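Mutual defense pacts: do they settle anything, or just move the worry around?

killden_reader
Nov 28, 2019
Hello all! I've been going back over my notes on alliance reliability (this was my August reading, so forgive the rust) and I keep getting stuck. A treaty tells you what a partner promised, but a small state still has to guess what that partner will do once it gets expensive. Doesn't that make the pact mostly theater?
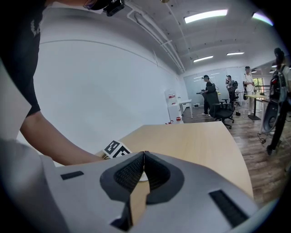
Gripper at the wooden tabletop

sterken53
Theater is a bit harsh, my friend! Signing in public costs a government something at home if it backs out later, and rivals notice that. I'd take a written promise over a warm handshake any day.

gastell
I'm with the first poster, I'm afraid. Leaders wriggle out through vague wording all the time. Our reading group spent 2 evenings on one consultation clause and came away with 9 different readings of it (lovely evenings, mind you). 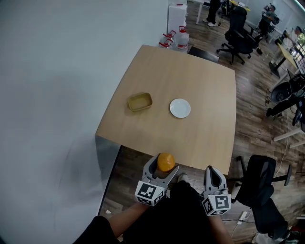

Orange held over the table, plate and container behind

sheikh_15
Vague wording can be on purpose, though. If you promise too firmly, your ally may pick fights it would otherwise avoid, so a little fog keeps everybody careful.

sterken53
Careful, or tempted to test you? I still say fog is what gets people into trouble.

killden_reader
Oh, that's a good one to chew on. I'll dig out my notes on troop basing next and post them in this thread.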